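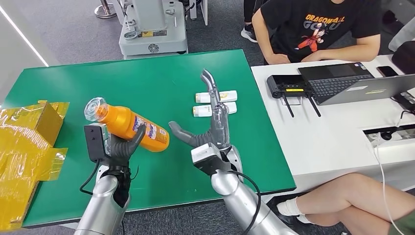 # Visit report: Vandon closure and packaging plant, Salazar

Visit date: September 12, 2020. Prepared for the packaging group at Trudora. Our host for the day was Cristóvão Vieira, process engineer on the molding side. Yhon Paucar came with me and took the notes on resin handling.

## Purpose

We buy a child-resistant closure from Vandon for our Skisetia line, and the last few deliveries had caps at the high end of the opening torque range. Still in spec, but pharmacists had complained. We wanted to see how the two-piece cap is molded and assembled, and where the torque number on the certificate comes from.

## Resin and drying

Material arrives in lined boxes and is moved by vacuum to hoppers above the presses. Inner shells are high density polyethylene, outer shells are polypropylene. Neither needs much drying, but the colorant does. Masterbatch is held in a heated cabinet at 80 °C and drawn as needed. Yhon asked whether opened bags go back on the shelf. They do, folded and taped, with the opening date written on the tape. We found one bag without a date and Cristóvão pulled it.

Regrind is not used in closures. Runners are ground and sold to a pipe maker.

## Molding

The hall has two rows of presses with a walkway between them. Inner and outer shells run on separate machines, which matters for our problem. The two parts can drift apart in size while each one stays inside its own drawing.

The outer shell tool was being changed when we came through, so we saw the cavity plate on the bench. Wear on the drive lugs was visible under a loupe, mostly on the cavities nearest the gate side. The tool log showed 2284 hours since the last polish. The plant has no fixed limit for this tool. Polishing is scheduled when the quality lab reports a trend, and the lab only plots averages across all cavities. A single worn cavity would be hard to find that way. I raised this and it was written down as an action.

Cooling water was steady at the press we watched. The return line gauge on the next press was stuck, and had a tag on it from February.

## Assembly

Shells are fed from bowls, oriented, and snapped together on a rotary table. Each cap is checked for height after the snap. A cap that is not fully seated stands tall and is blown off into a bin. The check does not catch a cap that seats but binds when turned.

Liners are punched from roll stock and inserted at the next station. Static was a problem here in dry weather, according to the operator, and an ionizing bar was added above the punch. Punch scrap is collected by suction. Noise at this station is high enough that we talked about it later in the corridor.

## Quality lab

The lab is small, warm, and well kept. The torque tester is a bench unit with a calibration sticker in date. Caps are applied to a reference bottle, left to rest for 4 hours, and then opened. Our own incoming test lets them rest overnight. Polyethylene relaxes under load, so the two results should not be compared without a correction, and we have been comparing them for as long as I have had the file.

The reference bottle was the other finding. It is a machined steel neck, not a molded one. It gives repeatable numbers but has sharper threads than any bottle we fill. Cristóvão agreed to run a set on our own bottles if we ship him empties from the same lot.

We looked at the drop test and the leak test too. Leak testing uses a vacuum chamber with colored water, read by eye. Records were complete for every lot we asked for. One lot had been retested with no reason given on the sheet.

## Warehouse

Finished caps are double-bagged and boxed, up to 6 boxes high on a pallet. The bottom boxes on older pallets were bowed at the corners. I would not expect this to affect torque, but it could affect ovality in the inner shell, and we have never measured it.

## Actions

- Vandon to report torque by cavity on the next three lots.
- Vandon to set an hour limit for polishing the outer shell tool.
- Trudora to ship empty bottles for comparison testing.
- Yhon to write up the rest time difference and propose one method for both sites.
- Trudora to measure inner shell ovality on bottom-layer boxes.

## Practical notes

Parking is behind the building, not at the gate shown on the map. Safety shoes are required and the loaner pairs run small. The canteen closes early; we ate in town.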